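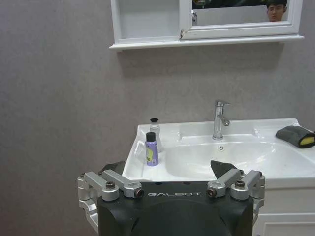 Bathroom Work Comes to the Bendar Home Tasks Plan

Those of you who have been reading since November will remember that I promised to come back to the Bendar subscription once it had something to offer beyond kitchens. Well, it does now! The bathroom add-on went on sale this month, and Berenice Chávez and I spent a good long while with it at the Villbridge showroom, drinking far too much of their coffee and asking the staff every question you sent in (and a few you didn't, sorry).

For anyone new, Bendar is a service and you don't buy the robot. You pay by the month, they bring the arm and gripper to your property, and a person from their office sets up the tasks with you. It is meant mostly for people who look after short-stay rentals and small guesthouses, where the same rooms have to be put right over and over again. The base plan covers counters and tables. The new add-on covers the vanity: bottles lifted off the sink deck and put back, the basin wiped, and the faucet gone over last.

I went in thinking the basin would be the interesting part, and I was wrong. What kept us there was the bottles. A white sink with a shiny faucet is a hard place for a camera to work, with glare everywhere and a mirror over it, and two small bottles standing one behind the other make a nice honest test of whether the software knows where one ends and the next begins. The two metal linkages on the Galbot gripper open the fingers quite wide, so you do want some elbow room on the deck. Marwan Hattar, who handles setup for Bendar, told us to leave a hand's width between anything tall and the wall, and I'd pass that along to anyone with a crowded vanity. Mine at home would need a serious talking-to first.

Now for the money, which most of you wrote in about. The add-on is 80 dollars a month on top of the base plan, and there is a refundable deposit of 1,000 dollars on the equipment. Setup takes up to 3 hours per bathroom. You can store 56 separate tasks on one account, and Berenice thinks that is generous for a two-bath house and a bit tight for an inn.

A few things I'd like to see improved. The scheduling page is slow on a phone. Sponges are extra, and you have to order them through Cisneros, the supply partner, even if you have a closet full of your own. And toilets and showers aren't covered at all, so please don't cancel your cleaner!

If you'd like to see it for yourself, Villbridge is holding an open afternoon on Wednesday, January 27, 2021. Masks on, small groups, and you do need to book a place with Sarahí Escobedo at the front desk. Bring a photo of your own sink if you can, and Marwan will look it over with you and tell you what would need to move.

Next issue, Eustaquio Bautista takes a look at the Lurkier floor unit, dog hair and all.

Marisol Trujillo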